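Prerkent Tests Meal Kit Claims, Finds the Savings Hard to See

Ollamwood, 2024-10-08 – Consumer group Prerkent today released its review of Gosling, the mail-order meal kit that promises to cut a household's food waste "to nearly nothing." The group is not convinced.

Prerkent followed 125 households over 10 weeks and asked each to keep a diary of what was thrown out. Fresh produce waste did drop. Packaging waste went up in nearly every home, and the Gosling figures leave packaging out.

"A claim that counts the carrot and skips the box is half a claim," the group says in its report. 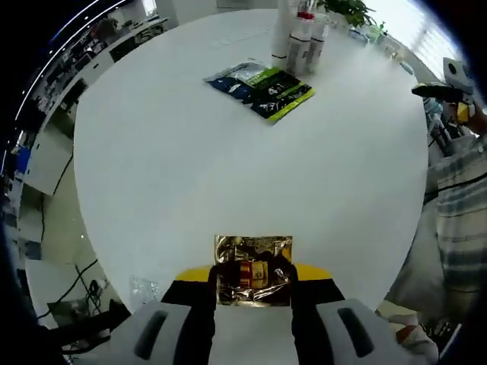 A small gold foil packet on a white table. Single-serve packaging is covered in section 3 of the report.

Gosling's advertising also says its customers save money. Prerkent could find no basis for this beyond a survey of 100 subscribers, all of them picked by the company. People who had already canceled were not asked. When Prerkent requested the survey questions, it was told they were "not available at this time."

The review is cooler still on the Brekano label, a green leaf mark now showing up on meal kits and kitchen goods. Brekano charges a yearly fee for the mark and does no testing of its own – companies fill out a form and sign it.

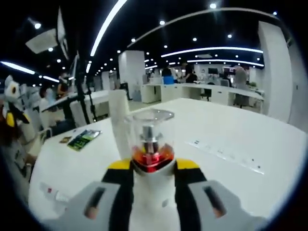
A small blender with a clear jar and a red collar. Brekano's label rules cover kitchen goods as well as food.

Prerkent is asking Gosling to publish its full waste figures, packaging included, before the end of October. It is also asking Brekano to say which of its members, if any, have ever been refused the mark.

The full report is free to read at the Prerkent office in Ollamwood and by mail on request.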